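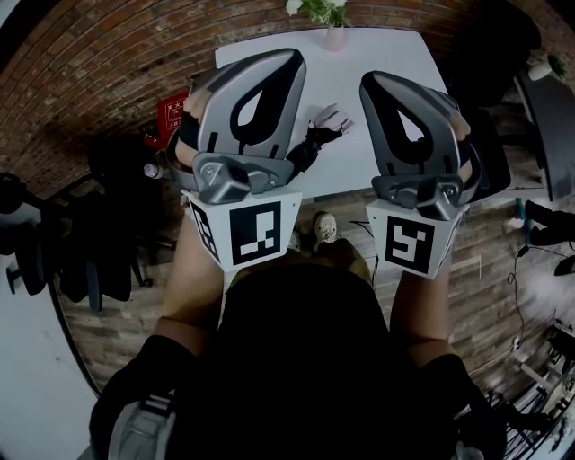 At the white table, May.

Hi Xuelian,

Time for the May report on the Clurport sorting room, and I've got plenty to tell you! The white table has made the biggest difference. We used to do everything on the floor on flattened boxes (my knees have not forgiven me) and now we can stand up, spread things out and get a proper look at them.

We sorted 928 items this month. Most came in from Gratberg, which was closing its storeroom and wanted everything gone by lunchtime, so there was a bit of a scramble with the van. Kitchen things were the bulk of it, then linen, then a whole lot of odds and ends that I've put under "household other" on the sheet. I know you don't love that category. I'll try to split it up before the next one.

Normunds Lapiņa has redone the shelf labels in bigger letters, and the cups and bowls finally live on the same side of the room. Packing a starter kit used to mean walking back and forth past the door, and now it's pretty much one trip along the shelves. We sent 80 kits out to Eshun, and 3 came back with the wrong bedding sizes. Those have been swapped.

On the money side, we came in under on cartons and over on tape. The cheap tape wouldn't stick to the recycled boxes, so I went back to the Nelel rolls and I'd like to keep buying those if you're okay with it. The receipts are in the usual folder.

Still to do: a second table the same height as this one, a better light over the linen end, and somewhere to put the flattened cartons so they're not leaning on the heater. I've got 2 quotes for the table and will send them through separately.

Come by any morning before ten and I'll show you around!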